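Nidevus Reach: post planner and reach report for small accounts

Nidevus Reach is a tool for people who post on social networks for their work and want to know which posts were read. You connect your accounts, and each Monday you receive a short report by e-mail. We do not give you one big score. We show replies, shares and saved posts separately, and you decide what is important to you.
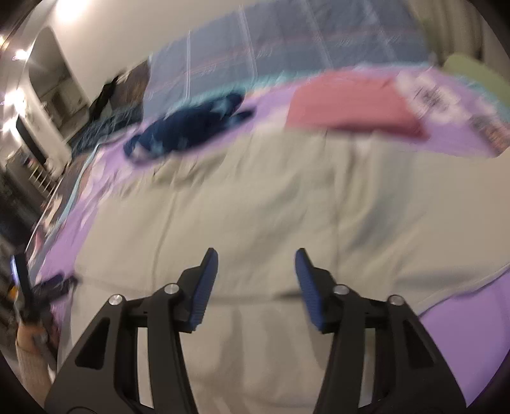 Green sheet, lavender blanket.

What is included
Planner for 9 accounts
2 user logins, more on request
Post history of 138 days
Export to spreadsheet

The history starts from the day when you connect the account. Older posts can be imported by hand, but their replies will not be counted. Private messages are never read by the tool.
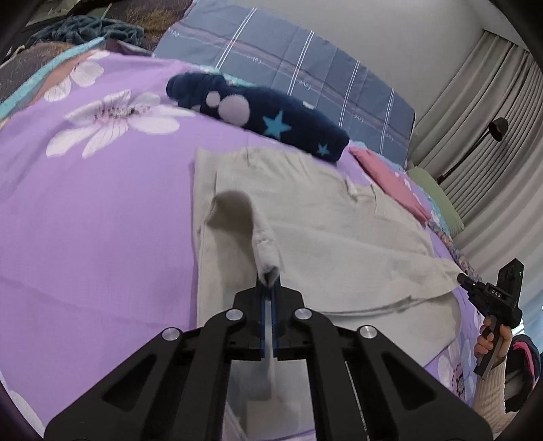

A fold of the light beige cloth, lifted from the bed.

Plans
Elia is the plan for one person. Stamside is for agencies and has also the client view, where your customer can read the report but cannot change it. You can move from one plan to the other at any time, and the history stays with you.

Questions before ordering: please write to Priya Tillman in sales. For technical help ask for Kiri Goodwin.

Page updated March 8, 2020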